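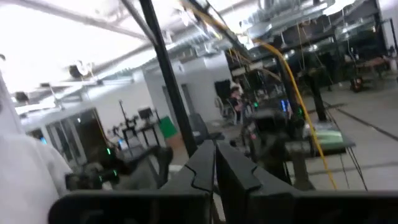
Gripper open, nothing held.

4 August 2023, notebook, club ownership text project

Wanpen and I finally sat down with the Fustville clippings this morning, and I want to get it all written out while it's still fresh in my head (and before I lose the sheet with her pencil notes on it, again). We're trying to follow how the local papers covered the supporters' buyout of Fustville, from the first whisper in the letters page to the vote itself. There are 700 clippings in the box and we have now coded 200 of them, a good deal more than I expected by August!

The match reports are easy, bless them. The trouble is the gossip columns, where the same Markik bid is dead one week and "hotly expected" the next, often with no source at all. Wanpen thinks a rumor should get a new code every time it comes back. I had been lumping them together under the first mention, but I've come around to her way, so anything I did before clipping 100 needs going over again. My own fault, and I'll bring cookies. 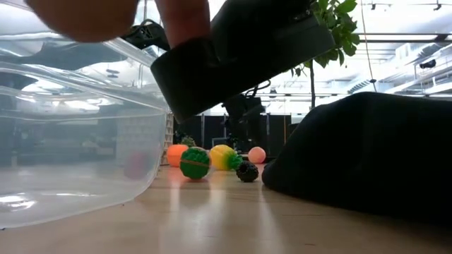 The other puzzle is the share price. The Cumcombe paper printed 2223 as the number of members who bought in, and the Nakpan newsletter gives the very same figure as the number of shares sold. They can't both be right unless everyone bought exactly one, and we already have a lovely letter from a man who bought four for his grandchildren. I've put a question mark by both and will write to the newsletter's old editor.

Still to do: recode the early batch, split "takeover" from "investment" in the word list, and ask Wanpen Wiriya whether the cup final supplement counts as one clipping or several. She has the box until I'm back.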